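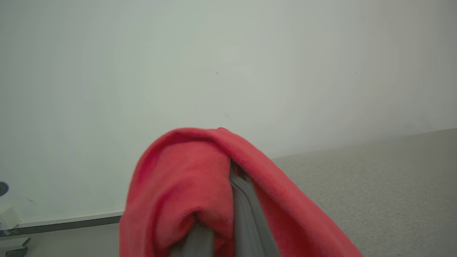 Can you wash a red fleece with everything else?

Wash it with other reds and darks for the first few goes, at 30 or cooler, and keep it away from towels for good.

I'm writing this up as a thread. I've answered the same thing in replies too many times and I'd like one place to point to. It covers red fleece, red sports tops with white on them, and what I do with the basket before any of it goes near the machine.

Towels first. A towel sheds and a fleece collects. You take the fleece out and it's covered in pale bits that won't shake off. A lint roller gets the top layer and the rest stays down in the pile until the next wash, when half of it moves to something else.

Same goes for flannels, bath mats and that sort of cheap blanket that comes off on your trousers.

Red is the other problem. Most red fleece is polyester and the dye holds fairly well. Cotton reds are worse. The trouble is that the two end up in the same basket and people treat them as the same thing.

Look at the label before you decide. If the label's gone, wet a white cloth, press it hard on an inside seam and leave it a few minutes. Pink on the cloth means it goes in alone.

Do that on the inside seam and not the front. I did the front once on an old jumper and had a dull patch on it until it went to the charity shop.

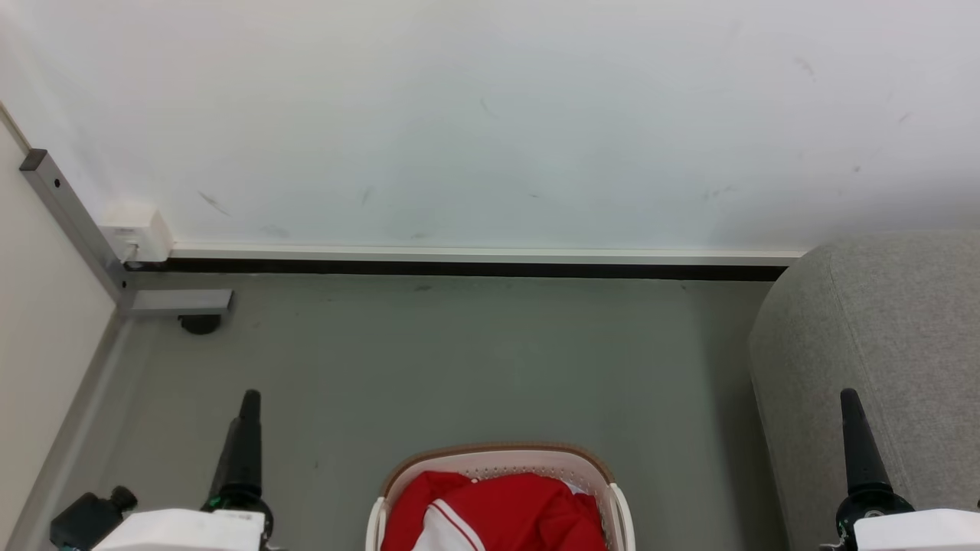
On to sorting. I sort out of the basket on to the sofa, one thing at a time. Tipping the whole lot out is quicker but then I end up grabbing armfuls, and armfuls are how a white sock gets in with a red top.

Every piece gets picked up, shaken once and looked at. Pockets, zip, collar, cuffs. Then it goes on a pile.

I keep 3 piles. Reds and darks, lights, and anything that needs something doing to it first. That last pile is the one I skip if I'm in a hurry and I always regret it.

In the last pile: mud, grass, tea, anything inside out that has a print on it, anything with a loose thread. I don't bother with a pile for delicates. I own hardly any and they get done in the sink.

White things hide inside red things. A vest comes off inside a sweatshirt, a sock goes up a sleeve with the static. So put your hand down both sleeves. It takes a second and it has saved me more than colour catcher sheets ever have.

On colour catchers, as people always ask. I use one with new reds and then stop. I've had a box open since last August. The own-brand ones from the supermarket in Odstead do the same job for me as the dearer ones.

Now the awkward one, which is red with white on it. Stripes down the side, a white waistband, white piping, a white collar. You can't split it up, so it has to be treated as a red that might mark itself.

What I do:

Cool wash, 30 at the very most.

Short programme.

Out of the drum the minute it finishes.

The last one matters most. In my experience the white goes pink while the thing is sitting wet in a heap, red pressed against it. I've had far more trouble from forgetting a load for an afternoon than from the wash itself.

Don't soak it either. I know soaking is everyone's answer to everything. A bucket of warm water with a red and white top in it overnight is a bucket of pink water in the morning, and the stripes have been sitting in it.

If the white has already gone pink, keep it wet and wash it again straight away. Don't tumble it, don't iron it, don't hang it up and have a think. Once it has been dried with heat I've never got it all the way back.

Bleach is no use on these. It goes for the red as well, and elastic doesn't like it.

Question from the replies: what about fabric softener on fleece? I leave it out. It makes the pile lie flat and a bit greasy, and the whole reason for wearing a fleece is the fluff. If it has gone stiff it usually has too much detergent in it, so run it through again with none.

Half the detergent on the box is plenty for a fleece load where I live. Odstead water is soft. If yours is hard you'll want a bit more.

Inside out, zip done up. The inside takes the rubbing and the outside stays looking decent. Mine is a Darkavent and the outside is still fuzzy after 4 winters. The inside of the elbows has gone to bobbles, which I can live with.

Bobbles on the outside can be shaved off. Lay it on a flat, hard surface and hold the cloth taut with your other hand. Don't do it on a bed, the fabric dips and you nick it. Keep well clear of seams.

Drying. Fleece dries fast so there's no call for the tumble dryer. Over a rail, away from the radiator. Right on top of a hot radiator I've ended up with a shiny line where it touched.

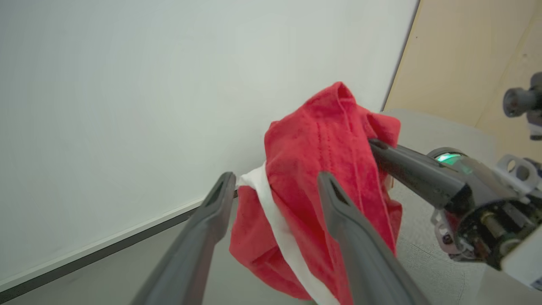 Elastic is where people are roughest with clothes. Don't hang a wet pair of bottoms by the waistband. All the weight is at the legs and the band stretches out over time. Peg them at the hems, or fold them over the line.

Same with twisting. I see people wring a jersey like a dishcloth. Roll it in a dark towel and press it if it's dripping. Dark towel, and an old one that has stopped shedding. Yes, I know what I said about towels.

Then give it a pull along the seams while it's still damp. Side seams first, then the hem, then any stripe or band. Stitching shrinks a bit differently from the cloth, and if you let it dry crumpled the seam stays wavy.

Folding. Fleece is bulky and slides about, so I fold it smaller than a shirt. Front down, sleeves across the back, hood on top if it has one, then in half from the bottom. Press the air out with your forearm.

Jerseys I roll. They're slippery and a folded pile of them falls over by the end of the week — rolled, they stay where they're put.

Put it away bone dry. Feel the thick parts, so the collar, the cuffs and under the zip. If those are cool to the touch they're still damp and the drawer will smell of it.

Someone asked how often. I don't wash a fleece after every wear. If it isn't muddy and doesn't smell, I hang it by the window for the night. Sports tops get done every time, no matter what anyone at home says about only having worn it for half an hour.

And wipe the basket out now and then. A plastic one with holes collects fluff and grit along the bottom, and it all goes back on the clean washing if you use the same basket both ways. Warm water and a cloth. I do mine in the shower.

That's the lot for reds. Going to do whites and what I use on collars in a separate thread, once I've got through the pile that's waiting.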